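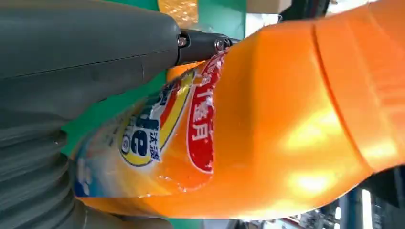
I've been buying ads for small firms for a good few years now, and I still get a daft thrill when a tiny campaign beats a big one. This week I got to see it happen twice in the same account, so forgive me if I go on a bit!

The client is Koppel, a family shoe repair business with two shops, one in Plindton and one in Grallcombe. They came to me in the spring with a budget that most agencies would have laughed at. Up to then nearly all of it had gone on search ads, the little text ones you get at the top when you type "heel repair near me". Those did fine. They always do fine, and that's why people stop thinking about them.

What I wanted to try was local radio and local podcasts. I know, I know. But I'd been to a talk by Ieva Šimkus in July (a small room above a pub, very warm, excellent crisps) and she spent a whole hour on how cheap local audio has become and how few small advertisers have noticed. Her best slide was just a list of questions to ask a station before you sign anything. I copied the lot down and I've used it ever since.

So we took £997 out of the search budget and split it. Part went to a breakfast slot on the Plindton community station, and the rest to a podcast in Grallcombe that is mostly about allotments and parking. It has 200 regular listeners. I can hear you sniggering, but they all live within walking distance of the shop!

The podcast advert was read out by the host, who had taken his own boots in to be resoled and went on about them for far longer than we had paid for. The radio one was a proper recorded spot with a jingle, and I'm sorry to say the jingle was my idea. The host's ramble won by miles. Koppel asked every customer at the counter how they had heard of the shop, and in the first fortnight 50 people in Grallcombe said the podcast. Radio brought in 8 in Plindton, one of whom had only come to complain about the jingle.

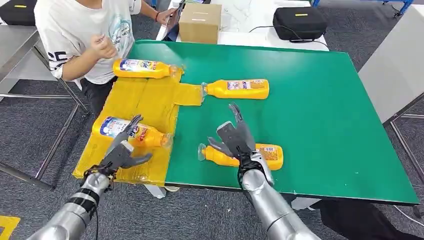

Can you tell how well an audio advert is doing without some clever tracking tool?

Ask people at the till and write down what they say, every time, on paper if need be. We also gave each advert its own offer word, so anyone who said "bootlace" got a free pair of laces and we knew which advert had sent them.

I did look at doing it the fancy way. Parkico has a dashboard that matches audio adverts to website visits, and I had a very happy Wednesday afternoon playing with the trial. It's lovely to use and the maps are gorgeous, but Koppel's website is one page with a phone number on it, so there wasn't much for it to match. I'd try it again in a heartbeat for a client with an online shop.

One thing I got wrong: I booked the radio slot for before seven in the morning, thinking of commuters. Plindton's station has far more people listening mid-morning, and they'd have told me so if I'd asked. It was question four on Ieva's list, too — I'd skipped it.

Next up we're moving the radio money to the eleven o'clock show, with the presenter reading it out in her own words and no jingle at all. The allotment podcast is getting a second run, and the host has already asked whether he can bring in his wife's sandals. I've said yes, obviously. Search stays on in the background with what's left, and I'll post the new counter tallies here once we've had a full month of them.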